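Buying a Used Compact Luxury Sedan: Frequently Asked Questions
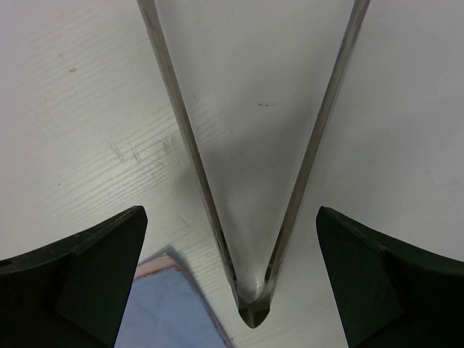
V-shaped metal piece with scuffed arms, on a white tabletop.

We get the same questions about small premium sedans every week, mostly from people who have already half decided to buy one. The answers are less cheerful than a showroom's. Last updated July 9, 2020.

Is an entry-level luxury sedan really a luxury car?
Sometimes. The badge is the same as on the big sedans, and so is the hourly labor rate. The rest varies. Many base trims have hard plastic below the elbow line, manual seats and an engine you can also get in a much cheaper hatchback. Sit in the back for ten minutes before you decide. Most buyers only ever test the driver's seat.

The ad says "certified." Doesn't that mean it has been checked?
It means somebody filled in a form. Ask for the form. Our local dealer group, Lakatos, uses a checklist with 237 lines, and we have seen copies where every line had the same tick in the same pen and the tires were at the wear bars. A long checklist tells you how long the checklist is. Pay your own mechanic to look at the car on a lift. If the seller says no to that, leave.

How much warranty do I get with a certified car?
Read the contract and skip the brochure. The Feramo plan, which several lots in our area sell, covers two years in large type. The exclusions start on page 16. Wheel bearings, bushings, seals, trim, screens and anything called a "wear item" are out, and the company decides what counts as a wear item. We asked for the list in writing and are still waiting.

Should I pay for the Cenesico paint and fabric package?
We wouldn't. Dealers like it because the margin is good. We've never been shown a test that compares a treated car with an untreated one that was washed and waxed by its owner. If it's already on the invoice as "pre-installed," ask for it to come off. They may tell you that can't be done. Ask again when you're standing up to go.

Is the bigger wheel option worth it?
On a smooth road, maybe. Short sidewalls ride worse, pick up more pinch damage and cost more to replace. Look at the inside edge of each rim with a flashlight, and check that all four tires are the same make. Mixed brands on a car this price usually mean someone was saving money, and you should wonder where else they saved it.

What does the fuel economy figure mean?
It's a lab number, useful for comparing one car with another and not much more. Short trips with a cold engine will bring you in well under it. Remember too that many of these engines ask for premium gas. "Recommended" and "required" are different words in the owner's manual, so find out which one your car has.

Diesel or gas?
If you drive mostly in town, gas. Particulate filters need regular highway runs, and a clogged one can eat everything you saved at the pump. Sellers of ex-city diesels will tell you theirs never gave any trouble. Perhaps so. Get the service printout anyway.

Do these cars hold their value?
Better than the full-size models, worse than the ads suggest. The figures you see quoted tend to come from asking prices, and asking prices are wishes. Watch a few listings for a month and note which ones drop.

Is there a best time to buy?
We're told November, when lots want to clear space before the year ends. We've seen good deals then and bad ones too. A sale banner isn't a discount until you've compared the final number with another dealer's.

The dealer wants a $200 "document fee." Is that normal?
Common, yes. Whether it's fair is another matter. Some states cap it and others don't. If they won't drop it, take it off the price of the car. What matters is the total.

Is the Skindier leather upgrade real leather?
Partly. The brochure we have says "leather seating surfaces," and in the small print that covers the center panels only. The sides and backs are vinyl. It may wear perfectly well, but you should know what you're paying for.

Do you take money from dealers?
No. You're right to ask, and you should ask every other car site too. We do run ads, which are marked as ads, and we don't choose which ones appear.

My question isn't on this page.
Use the contact form and include the model year, trim and mileage. We can't value your car from a description, and we'd be suspicious of anyone who said they could.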